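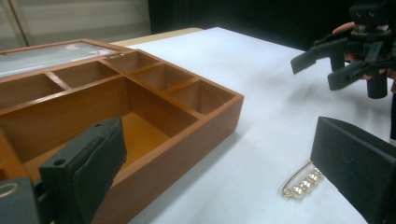
Open wooden jewellery box with a glazed section along the back.

Man jailed for bogus caller burglaries in Postmont

A man who pretended to work for a water company so he could get into people's homes has been jailed for seven years.

Géza Pap, 27, admitted a string of burglaries across Postmont and was sentenced on Monday. He also admitted one count of fraud after using a victim's bank card at a petrol station on Jenon Road.

The court heard that Pap picked streets of bungalows and called in the late afternoon, wearing a hi-vis jacket and a lanyard. He told householders there was a problem with the supply and asked them to run the kitchen tap. While they did so he went through the bedrooms. All of his victims were aged over 70 and most lived alone.

He was arrested in September after a member of staff at Alexiou, a second-hand shop in the town centre, became suspicious of a ring he was trying to sell and rang police while he was still at the counter.

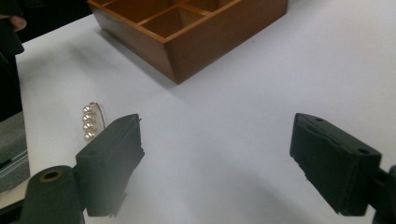
Officers searched Pap's flat and a lock-up garage the same evening and recovered cash, watches and jewellery. Rings and watches with engravings or serial numbers were matched to their owners quite quickly. Plainer items have taken longer. A small pearl hair pin, such as the one lying on the table near the wooden box, has nothing on it to say who it belongs to, and without a photograph or a good description it is very hard to return. Some of the property has still not been claimed.

Detective Sergeant Mehwish Kakakhel, who led the investigation, said: "Pap went looking for people he thought would be too polite to turn him away. Several of them have told us they no longer answer the door. I want to thank them for giving statements, and the shop worker who picked up the phone."

Orsolya Rácz, of the Postmont victim support team, said anyone affected could still ask for help - including relatives and neighbours.
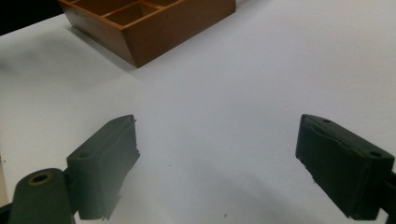
Help is also available for people who have not reported a burglary and do not wish to do so.

Police are asking residents who had an unexpected caller over the summer to check their belongings. Owners can record their valuables free of charge on the Multora register, and officers will help anyone who does not use the internet to fill in the form at the front desk, open until 7pm.

If someone calls without an appointment, keep the chain on and ask for identification. Ring the company on a number from a bill - not one the caller gives you. A genuine worker will wait outside.

A second man, Imre Veres, was cleared of handling stolen goods.

Media enquiries: Yurii Vasylenko, press office, Postmont Police.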